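How to check a refugee aid appeal before you give

Most appeals for displaced families are sincere. Sincere and well run are two separate things, though, and the page with the donate button won't help you tell them apart. I've given to plenty of these over the years and regretted a few. What follows takes an evening.

Step 1. Find out who gets the money

Scroll to the bottom of the appeal and look for a registered name. It often differs from the name in the headline. An appeal I looked at in September was called Sama, collected through something called Grarkgate, and the work in the camp was done by a third group, Avudano. That may be perfectly fine. Write all the names down and search for each one separately. If a group exists only on its own website, stop there.

Step 2. Read the numbers as if you were paying for them

"We reached 3,000 people" is close to meaningless. Reached how? A family that got a tent and a winter of heating fuel counts the same as a man who was handed a leaflet. Look for a smaller, duller figure, such as 176 families given kits in one named camp. I trust 176 a lot more than I trust 3,000.

Then look at the year before. If last year's report also says 3,000, ask what changed.

Step 3. Ask what is in the kit

"Essential items" can cover anything. Send an email and ask for the packing list, with quantities and the price paid for each item.

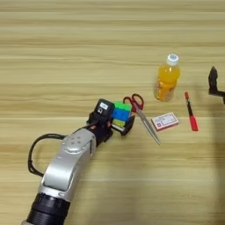
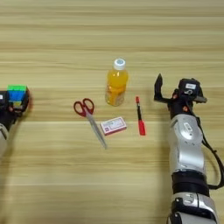
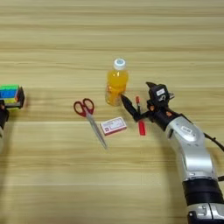 Any group that buys in bulk has a packing list already, so a reply saying one can't be shared should bother you. When you get it, read it line by line and ask what each thing is for. Scissors are a fair test. A pair with red handles like the ones on the table, next to the bottle of orange drink, is useful in a school pack and a nuisance in a hygiene pack that already has a blade in it. Juice is heavy to ship and gone in a minute, so if it's on the list I'd want to know whether it was bought locally. None of this proves anything bad. You are checking whether a person thought about it.

Step 4. Look at whose story is being told

Be careful with appeals built around one child. Did the family agree, in a language they read? Is the child's full name there, along with the camp? A group that is careless with that is probably careless elsewhere. The Rashidi appeal changed names and said so in small print, and I took that as a good sign.

Step 5. Give a little and wait

Start with a small one-time gift, even if the form has already ticked "monthly" for you. Untick it. Then see what comes back over 2 months. If all you get is more requests, you have your answer. If you get a short report with a problem admitted in it, consider giving again.

A note on overheads: a low percentage doesn't impress me. I once read a 700-word boast about tiny office costs that never mentioned who was checking the warehouse.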